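Brovutar two-arm kit: worth it for light sorting?

Voltham_bench
Kit has been on the table for 56 days. Both arms bolt to one slotted rail. The task is snack packets into a mesh basket, white arm only for now.

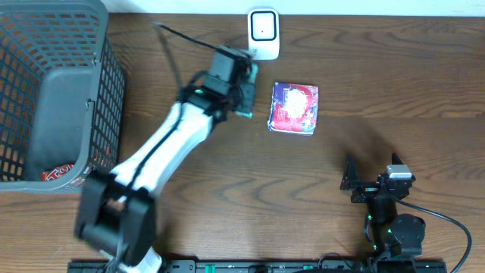

Settings that matter

– Speed limit on the base joint: 20 per cent. Default overshoots.
– Rail clips: leave them on.

ncordero
What did you pay? Trosto quoted me 721 for the arms, rail extra.

Voltham_bench
Same quote, and I paid it. The manual is poor. The wrist camera is decent once exposure is locked, default auto exposure hunts.

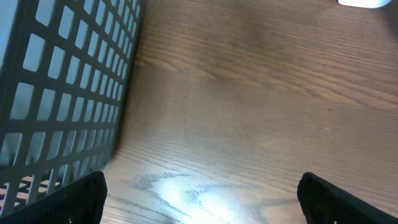

My complaint is with the calibration routine, all 7 steps of it, repeated after every power cut. It also wants a matt surface. Varnished wood throws glare up between the fingers, right where the routine looks for its marker, and I would sooner buy a mat than sand a table.

u_aguirre
Disagree on calibration. Save the offsets to file and skip it. The glare is a lamp problem, the kit can't fix that.

Voltham_bench
Saved offsets drift on mine. Firmware from January.

Comments (2)

Eusebio S.: Does the Nouri gripper fit the same bracket?

V. Paredes: It does, with longer screws.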